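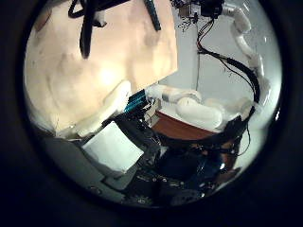

Popular revolts get good statues and bad paperwork. The rising at Cekenthorpe has left us one court roll, 17 names and a bill for candles. Read in order, the entries loop back on themselves like the black cable hanging there, and the end you want is always tucked behind something padded.

What we know is that in August the men of Pleltley refused the mill toll and walked to Asgate to say so.
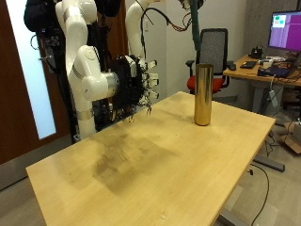
They were armed, the roll says, with "divers staves", and the steward locked himself in the dairy. He later claimed for 275 cheeses.
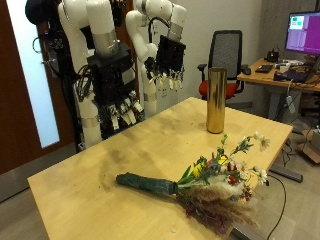
A bouquet of daisies and dried foliage, with a gold vase behind.

The numbers are a joy. The steward swore to 1,494 rebels at his gate - rather more people than Asgate had room for. The bailiff, who was further away, made it 1,131.
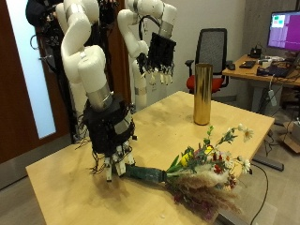

The toll was halved by winter, then quietly put back. The cheeses were never paid for.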